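We use cookies to remember your preferences. By continuing to browse you accept our cookie policy.

Reunion Taping Checklist – Rokthorpe Wives, Season 2
Walked Sun 14 June by Jamila Patwary, stage safety

1. Exits clear and lit
Pass, on the second try. The flower wall was parked across the east door. It is a lovely wall. It now lives by the restrooms.

2. Audience count
Pass. The room is rated for 190 and we have 190 tickets out. Publicity asked if "a few friends of the cast" count. They do.

3. Couches and risers
Fix. Left couch rocks when anyone leans forward to make a point, and this cast makes a lot of points. Kosmas Papadakis is shimming it before rehearsal. 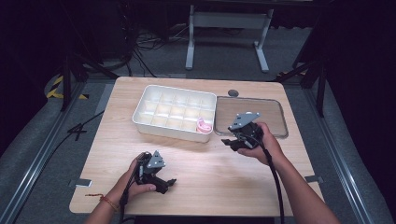 4. Glassware
Fail. Stemware was on the call sheet again after what happened in October. Swap for plastic, all of it, including the host's. Josefien Martens has been told and took it well – for a host.

5. Overhead rigging
Pass. The chandelier weighs 700 pounds and has its own safety cables, more than I can say for the marriages. Tags current.

6. Cables on walking paths
Fix. Tape down the run behind the makeup chairs. Floor-length gowns and heels tonight.

7. Security positions
Pass with a note. Two guards per couch, as agreed. Please stand close enough to be useful. Last year's pair had an excellent view.

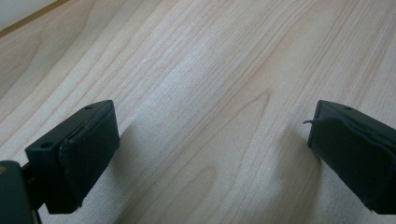
8. Walk-off route
Fix. Someone always storms out, and stage left currently ends at a locked closet. Rizwan Howlader has the key and will leave it open or put up a sign.

9. First aid kit
Pass. Restocked. More ice packs, fewer tissues.

Recheck items 3, 4, 6 and 8 before doors.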